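Home | Builds | FAQ | Parts | Contact
4 min read

Plavum arm build: the questions I keep getting

I've been building this arm in the shared workshop at Quintela since August, and my inbox is mostly the same handful of questions, so I'm putting the answers in one place.

What is Plavum, anyway?
It's my name for the whole thing: the arm, the gripper and the pile of scripts that drives it. The arm came secondhand from another workshop member. The gripper I've rebuilt 2 times now, and I'm itching to do it again.

Why foam fingers?
My first set was hard plastic and it kept squirting bottles across the table (fun to watch, terrible for testing). Foam gives a little, so the grip doesn't have to be perfect. I cut mine from a block I bought at Rulell and glued them on — contact cement, left overnight.

Can it hold something slippery and round?
Yes, with some fussing! Clear plastic bottles are my favorite test because they're smooth and they flex. I close slowly, stop when the motor current climbs, then back off a hair.

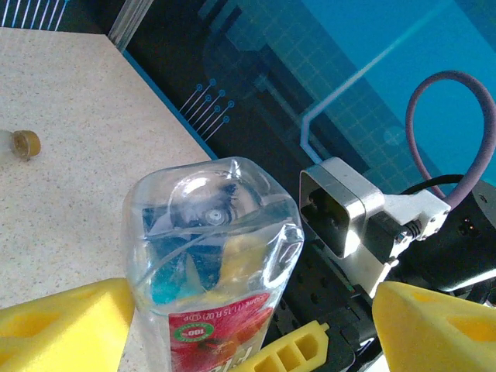

Bottle base up between the yellow foam fingers, as the wrist camera gets it.

Does the camera cope with clear plastic?
Sort of. The background comes right through the bottle and bends all over the place, and shiny spots confuse my edge detection. Labels help a lot. A red one is easy to pick out, so I look for that first and guess the rest of the shape from there.

How much did you spend?
The gripper and camera came to $550, including the parts I ruined. I'm not counting the arm, or snacks.

What software are you running?
Pirnar, a little control script I wrote myself. It's messy. I'll share it once I've cleaned up the comments, which I've been saying for a while.

How long do the fingers last?
I swap mine every 10 sessions or so of real use. The tips get shiny first and then things start to slide. Keep a spare pair cut and ready.

Can I come see it?
Sure, I'm usually at the back bench after 6 pm. Bring a weird bottle!

550 shares | 2 comments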